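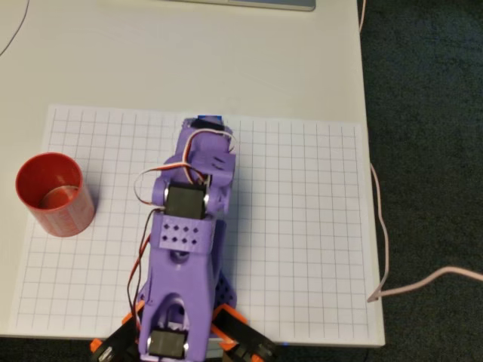 Where should a cup stand on a desk?

On the side of the hand you don't write with, far enough in that a sleeve won't catch it.

Danica Šťastný had written that sentence on her first afternoon at Hondden, and it had taken her three minutes. She was then told that she had until the end of January to find out whether it was true.

Hondden made desks. It had made the same desk for so long that people in the building referred to it as the desk, the way you'd say the moon. Then the owner came back from a trade fair with a tote bag and an idea, and the idea was that the next desk, the Fikent, should arrive with a booklet. The booklet would tell people where to put things. Customers, the owner explained, were lost. They bought a beautiful white tabletop and then just set stuff down on it.

"Anywhere," he said, with real sorrow.

So Danica got a room on the second floor with a white table in it, and a pad of grid paper so large that it had to be carried up the stairs sideways, and a red cup. She also got Radomír Štefanec, who had been in varnishes until they stopped using varnish and had been waiting ever since for someone to notice.

"What do I do?" he asked.

"You sit down and have a drink," said Danica. "Then I mark where you put the cup."

Radomír thought this over. He had spent a good part of his working life in a mask, in a room with a fan.

"And then?"

"You do it again."

He took off his jacket and hung it on the door with great care, like a man who has finally been promoted.

The trouble started with the paper. On the bare table, Radomír had been a natural. He drank, he put the cup down, he looked out the window. But once a sheet of grid was spread out under his elbows he began to aim. He lined the cup up with a crossing. He leaned back, squinted, and moved it over by one square. By lunch he had a favorite spot, and he defended it.

"You're not supposed to think about it," Danica said.

"It's graph paper. What else is it for?"

She tried distracting him. She asked him to write a letter while he drank, and he wrote to his sister in very even handwriting, one letter to a square, and set the cup down on the exact corner of the paragraph. She asked him to do a crossword and he pointed out, reasonably, that there were now two grids. She asked him to talk about varnish. This worked better than anything before it. He put the cup down all over the place. But he also waved his arms, and the results for that afternoon looked like the record of a shipwreck.

There was the matter of the drink, too. The purchasing form had a line for it and the line said "beverage, neutral." Radomír did not know any neutral beverages. He brought a raspberry syrup his wife made, which he diluted by a formula he wouldn't discuss, and after that the room smelled like a children's birthday all winter. Danica started having some herself at four o'clock, out of a jar, because there was only one cup in the budget. She put the jar down wherever she liked. It didn't occur to her for a long time that this was data.

In the second week Charvát sent a man over.

Charvát was the consultancy that Hondden had hired to make sure the booklet would be taken seriously. The man they sent was tall and had a folding ruler, and he asked to see the method. Danica showed him the method. Radomír drank some raspberry syrup and put the cup down.

"And he's representative?" said the man from Charvát.

They both looked at Radomír, who tried to look like more people.

"He's very consistent," Danica said.

"Is he left-handed?"

It was the sort of question you would expect somebody to have asked. Danica turned back through her sheets, all those little circles drifting around on the left side of the grid like ducks on the quiet end of a pond, and felt something go cold behind her ears.

"Only for drinking," said Radomír. "I write with the right."

"Ah," said the man, and wrote that down, and measured the table for no reason either of them could make out, and left. His report, when it came, was almost 100 pages long. It recommended a second cup.

They didn't get a second cup. They got a memo saying that the color of any second cup would need to be agreed with Stilix, who were doing the catalog, and that Stilix felt strongly about red. Whether for or against, the memo didn't say. Danica called and a pleasant young person at Stilix told her that red was the whole conversation right now. She thanked him and hung up and reported this to Radomír, who asked her to repeat it twice.

She began taking the sheets home. She told herself it was for the sake of the deadline, but the truth is she'd grown fond of them. Spread out on her own kitchen floor they stopped being about a cup. You could see the morning he'd had an argument with his brother-in-law about a trailer, when the circles crept in close, tight up against where his chest would be. You could see the day it snowed, because he'd turned his chair to look at it and everything had swung around with him. On the last sheet of the second week there was one circle far off from the others, way up the paper, and she remembered it exactly. She'd told him that her mother was having the operation after all, and he'd slid the cup out of his way with the back of his hand and put both arms on the table and said, "Well. Tell me."

She had marked the spot afterward. It was her job. It was square 49, counting from the corner, and she had counted because she couldn't think what else to do with her pencil.

Her own kitchen table, she noticed, had a cup on it, a jar, a radio, a lemon, four or five envelopes and a shoe brush. She ate standing up.

The owner came down in the last week of January to see how the truth was getting along. He wanted a diagram. He had pictured, he said, a kind of halo: you'd have your desk, seen from on high, and a soft glowing zone where the cup lived. Maybe a smaller zone for a cookie.

"It moves," said Danica.

"The cookie?"

"The zone. It depends on what's going on."

"What would be going on?" said the owner. "It's a desk."

Radomír, who had been told to behave normally, reached for the cup, drank, and set it down. All three of them watched it land. It stood well over to the left, a little up from the front, throwing a soft gray shadow across the lines. The owner bent and looked at it for a while with his hands on his knees.

"That's nice there," he said.

"Thank you," said Radomír.

"Why can't we just say there?"

Danica opened her mouth to tell him about the trailer and the snow and the even handwriting, and about the man who was only left-handed for drinking, and then she thought of the Charvát report, and of how she would look in it. She picked up her pencil and drew around the cup. She drew slowly. It was an excellent circle, easily her best.

"We can say there," she said.

The booklet came out with the Fikent on February 26, 2024. It was handsome. Stilix had printed the cup in green. On the page about cups there was the halo the owner had wanted, and beneath it the sentence she'd written that first afternoon, untouched except that somebody had changed "sleeve" to "garment." Charvát was thanked at the back. Radomír was thanked too, under "Testing," with both accents missing from his name, and he bought his sister a copy anyway, though the thing was free and came with the desk, and to get it he'd had to buy her the desk.

The room on the second floor was supposed to go back to being storage. But the furniture people wanted a week's notice and the storage people wanted it in writing, and each of them was waiting on the other, so for the time being the white table stayed put with a fresh sheet of grid on it. Danica had carried the sheet up herself, sideways. She said it was to protect the surface.

At four she went up. Radomír was there already, with the jacket on the door and the syrup out.

"The booklet says farther in," he told her, when she put down her jar.

"I wrote the booklet."

"I'm only saying. There's a sleeve issue."

"Garment," said Danica. She pushed the jar over two squares, looked at it, and pushed it back.

"How's your mother?" said Radomír, and moved his cup out of the way.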